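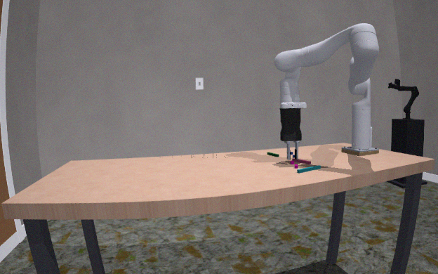 Home Robot Still Stuck at the Sorting Table

Posted 3/5/23

Fetuvora says its tidying robot will be ready for paying customers by July. Going by what the company has put out so far, those customers may want to keep a broom and a spare pair of hands nearby.

The firm released a batch of results this week from what it calls its household chore program, along with pictures from the computer simulation where most of the work takes place. The job in the simulation is a simple one. A white arm bolted to a table has to pick up small colored bars and cubes and put them where it has been told to put them. Fetuvora describes this as "the core skill behind every chore in the home." That is a big claim to hang on a teal bar and a few magenta blocks.

According to the company's own summary, the arm is given 40 tries at each layout and finishes the full job in 30 of them. The rest are listed as "partial," a word the summary never explains. A partial could mean one block left in the wrong spot, or it could mean the arm never got hold of anything. We asked which, and were told a longer report is on the way.

A failure rate like that might be fine for a research paper. It is a lot less fine for somebody putting away glasses. And these are numbers from a simulated table, where every block has clean edges and a known size. Laundry doesn't have a known size. Neither does the stuff that piles up on a kitchen counter by the end of the week: mail, a wet sponge, half a bag of chips, keys under the mail.

Fetuvora has been down this road before. Its shelf stocking system, sold under the name Akus, was supposed to take over the overnight shift at the Pascual grocery stores. The trial covered 2 stores and was dropped after 3 months. Pascual said at the time that its clerks were spending too much of the night straightening boxes the machine had set down crooked or facing the wrong way. The company now says Akus "taught us what matters on the shop floor," and has stopped listing it for sale.

Victor Makori, who runs the chore program, told reporters on a call that the block tests shouldn't be read as a finished product. He said the arm has to learn how to come down over a crowded spot and close on one piece without shoving the ones next to it, and that most chores are some version of that problem. Asked when the same software would be tried on real dishes in a real kitchen, he said testing was "planned." He did not give a date, and he would not say whether it would come before the July launch or after it.
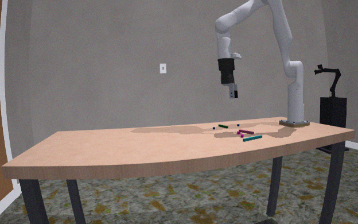
Lorne Marchand was not impressed. Picking up a block is the part of a chore that takes the least thought, Marchand said by phone, and a company that wants to sell a cleaning robot ought to be showing cleaning. He pointed out that a person clearing a table decides what is trash, what goes in the fridge and what belongs to the kid who will be upset if it moves, and that none of this comes up when the things on the table are plain bars and cubes. He said he would take the launch date seriously once he saw the arm load a dishwasher it hadn't practiced on.

There is a fair case for working this way. Simulated practice is cheap, it can run all night, and no plates get broken. Satier, a smaller rival, also trains its arms on a computer before it lets them near a real workbench. The difference is that Satier sells only to workshops, for one task at a time, and has not promised to tidy anyone's living room.

Fetuvora has promised that, and it has started taking deposits. The order page says the first units will handle "everyday clutter," with dishes and laundry to follow in later updates. It does not say how much later. The page also says deposits can be refunded until the unit ships, though the terms linked at the bottom mention a handling fee, with the amount left blank.

The company said the fee has not been set and that the longer test report will be posted before the first orders go out.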